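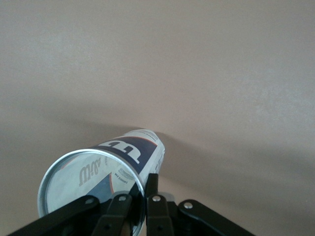

Second stop: the teaching room at Otunano

After the coffee break Olga Quintela took our group upstairs to the room where the arms are taught by hand. We had seen the finished cells at Fotenent in the morning, so this was the part most of us had come for.

There are two ways of doing it. In the first, the operator holds the arm and moves it through the task. In the second, she sits at a desk with a pair of handles and drives it remotely, watching the view from the wrist. Vasylyna Holovko was on the handles during our visit. The object was a tennis ball can, the ALL COURT kind, lying on its side, and the job was to grip it near the metal rim and set it down in a new spot.

She does about 30 runs of a task before a break. Each run is saved with the arm positions and the wrist video. Runs with a bad grip are kept too, but marked.

Sérgio Veloso asked if round objects are harder. Vasylyna said yes, they roll if one finger touches early, and she comes in slower for them.

Three of us got a turn. I closed the fingers too soon twice and managed it on the next try. The handles give no feel of the grip, so you go by the picture alone.

Lunch was at 12, downstairs. The Ivden visit is in August and Sofia Valente has the sign-up list.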